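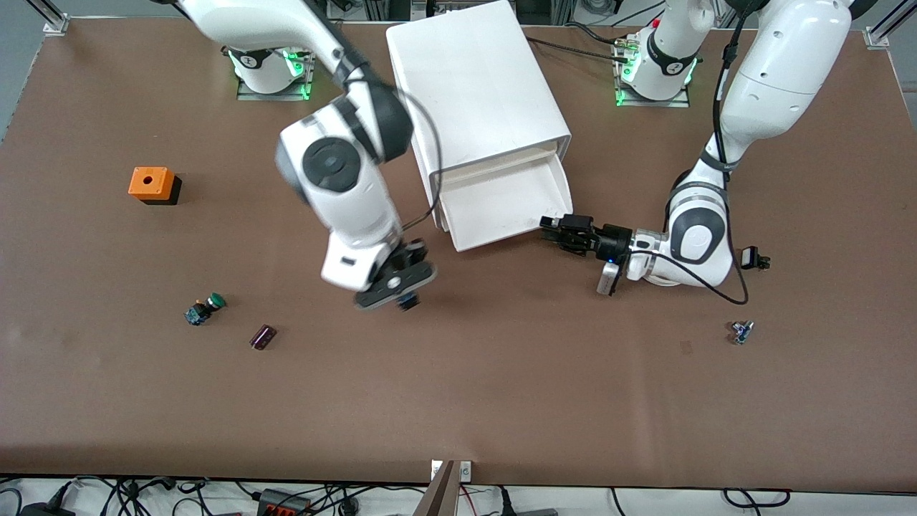 **Figure 2.** Tabletop with a small white cabinet, drawer open.

### 4. Storage habits in rented rooms

Between February and June 2023 we collected 1,476 diary entries from tenants in Skestier and Breltton. Each tenant wrote down where keys, bills and medicine were put at the end of the day. Entries that named no place were dropped before coding.

Drawers were the most common answer in both towns. Tenants who had moved within the past year used open surfaces more often, and their entries mentioned lost items more often as well. Hrubý and Vávra report the same pattern for student housing, although their diaries ran for 8 weeks and ours ran longer.

Small cabinets of the type in Figure 2 were coded as closed storage even when a tenant wrote that the drawer was usually left open. The two coders disagreed on this point at first. Entries coded before the rule was set were read again, and four of them changed category.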